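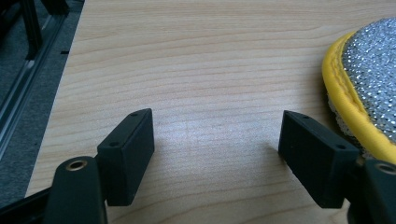

图1 浅色木质桌面,纹理为横向细波纹,中部有一片反光

课程资料 > 室内环境与物品管理 > 第三讲 桌面的观察、清理与小件收纳

第三讲 桌面的观察、清理与小件收纳

授课:Maribeth Tan
讲义整理:Rhea Yap

一、本讲内容与要求

本讲讨论共用工作桌的日常整理,范围限于桌面本身、桌面上的小件物品以及盛放小件物品的敞口容器。柜体、抽屉和墙面收纳在第四讲处理,本讲不作展开。

学员课前应读完教材《Robichaud室内整理纲要》第二章,并自备一块干燥的浅色软布。课堂练习在Plornmont实训室进行,各组使用指定的桌子,练习期间不得移动桌子的位置。

修读本讲后,学员应能够在清理前判断桌面的表面状况,按规定顺序移出和归还物品,并为小件物品选择合适的容器。记录的写法也属于考核范围,占本讲成绩的一部分。

二、术语说明

本课程所称“桌面”,指工作时手臂可以触及的水平表面,包括边缘和转角。“小件”指单手可以拿取的物品。“容器”在本讲中仅指敞口、可以整体移动的篮、盘、盒。带盖容器的使用规则不同,因其内容物不能直接看见,须另行加贴标签。

“归位”指物品回到事先约定的位置。仅将物品从桌面中央推到一侧,在记录中应写作“移位”,不得写作“归位”。历次作业中此处错误较多,请各组注意。

三、桌面的观察

清理之前应先观察。木质桌面的纹理、色差和接缝属于表面本身的特征,污渍、胶痕和划痕属于使用痕迹,两者在记录中应分栏填写。初学者常将较深的木纹误认为水痕,反复擦拭,结果损伤表面。判断方法是沿纹理方向查看:木纹通常连续延伸,并与邻近的纹理走向一致;水痕则往往有独立的轮廓,会横跨数条纹理。

光线对判断有直接影响。图1的桌面中部因反光而发白,部分纹理在该处难以辨认,而靠上的纹理较为清楚。遇到此类情况,观察者应改变站立位置,从另一侧再看一次,不宜直接在记录中写“褪色”或“磨白”。两次观察所见不一致的,以光线较均匀的一次为准,并在备注栏写明观察的方向。

哑光表面与亮光表面的清理用品不同。哑光表面不得使用含蜡的上光剂,否则会留下深浅不一的斑块。Plornmont实训室的桌子统一按哑光表面处理。

边缘和转角应单独查看。此处与衣袖、手臂接触最多,磨损一般早于中央部分。边缘上粘贴的胶带、标记片等,在确认用途之前不得揭除。确认无用后,应从一角缓慢揭起,揭起的方向尽量与木纹平行,残胶另行处理。

四、清理的顺序

清理按下列顺序进行,各组不得自行调换。

1. 查看桌面物品,在草图上标出各物品的位置。
2. 先移出小件,再移出容器。容器内已有物品的,连同物品一并移出。
3. 用干布沿木纹方向除尘,由远端向近端进行。
4. 有污渍的部位用拧干的湿布处理,随后以干布擦一遍。嵌有圆盖或有接缝的部位,湿布不得停留。
5. 待表面干透后,先放回容器,再放回小件。
6. 对照草图填写记录表。

湿布处理后的等待时间,课堂练习中统一为3分钟。课外练习视室内通风情况适当延长,并将实际时间写入记录。

使用Brilari中性清洁液的小组,应先在桌底不显眼处试用。配液时每200毫升清水加入一瓶盖原液,不得将原液直接倒在桌面上。配好的清洁液当日用完,剩余部分不得倒回原瓶。

五、容器的选择

敞口容器的优点在于取放方便,内容物一目了然。选择时主要考虑高度、材质和底部与桌面的接触情况。

关于高度,供桌面使用的容器以低矮者为宜。过高的容器遮挡视线,取物时手须越过边沿,容易碰倒。本课程建议边沿高度不超过140毫米;存放扁平小件时,50毫米左右的浅盘已经够用。

关于材质,金属网篮透气,灰尘可以从网孔落下,适合存放清洁用的小件。其不足是细小物品可能从网孔漏出,篮底的金属边也可能划伤木质表面。因此,金属网篮移动时应整体提起,不得在桌面上拖行。藤编和布质容器较轻,但受潮后不易干燥,不用于存放清洁用品。

关于位置,容器应避开桌面正中,以便留出连续的工作面。选定位置后,至少在一个教学周内保持不变,使同组成员形成一致的取放习惯。

六、小件放入容器的要领

放入之前应先看物品的形状。圆形、扁平的物品靠在篮壁上时容易倾斜,一部分落在篮内,一部分仍搭在篮沿。搭在篮沿的物品尚未完成归位,应继续放至篮底,平放或竖放均可,同一容器内的放法应保持一致。

放入时宜从容器上方下降,在接近篮底处松开。从侧面推入会使容器移动,轻质网篮尤其如此。物品大于容器一半宽度的,应先将其转正,再行放入。

图2 桌上的黑色金属网篮与黄色圆形物品,物品倾斜,靠在篮的左端
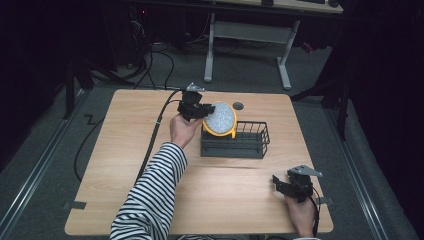 七、记录与作业

记录表使用Skumbridge格式,分为表面特征、使用痕迹、物品位置、处理方法和备注五栏。填写时只写所见和所做,不写推测。物品名称不能确定时,应写颜色和形状,例如“黄色圆形物品”,待核实后再补写名称。

作业由各组在课外完成:选择一张共用桌,按第四节的顺序清理一次,提交草图、记录表以及一份200字以上的说明,说明中应交代容器的选择理由。草图须注明观察者所在的一侧。未提交草图的,记录表不予评分。

作业交Rhea Yap登记。对评分有异议者,可在成绩公布后以书面形式向Maribeth Tan提出。

八、课前准备(第四讲)

请阅读教材第三章“柜体与抽屉”,并携带本讲的记录表。第四讲开始时将用各组的记录表讨论物品由桌面转入抽屉的条件。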